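3.2 Roster Stability and Season Results

The second part of the study looked at whether teams that kept the same players between splits placed higher than teams that did not. Match records were collected from the Prarness and Indadstead amateur leagues, both of which run a spring split beginning in April. After removing forfeits and matches with substitute players, 611 matches between 16 teams remained. A roster was treated as stable when at least four of its five starting players returned from the previous split.

Stable rosters won more often in both leagues. The difference was larger in Indadstead, where teams practice together on fixed evenings and where players may not change teams after the second week. In Prarness, transfers are open for most of the split, and several teams changed their support player more than once.

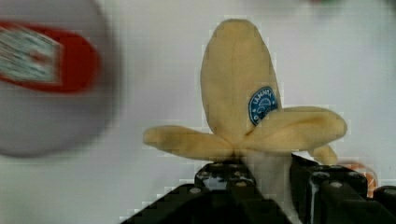
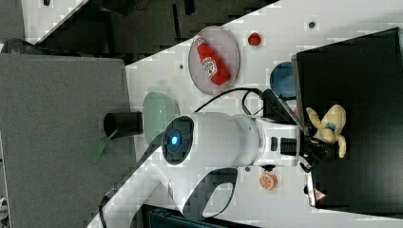 Figure 4. Plush toy held in a black gripper.

3.3 Player Survey

A written survey was sent to all registered players in the two leagues, and 121 usable replies were received. Players were asked how often they practiced as a full team, how in-game calls were made, and whether they planned to return for the next split. Replies were matched to teams through the Gostell registration list and then stripped of account names.

Players on stable rosters were more likely to report that one person made the calls during team fights. They did not report longer practice hours. This finding differs from the earlier work of Magbanua, in which practice time was the strongest predictor of placement. The present survey relied on players' own estimates of their hours, and no client logs were available to check them. Replies from teams that dropped out before the playoffs were kept in the analysis and are reported separately in Table 5.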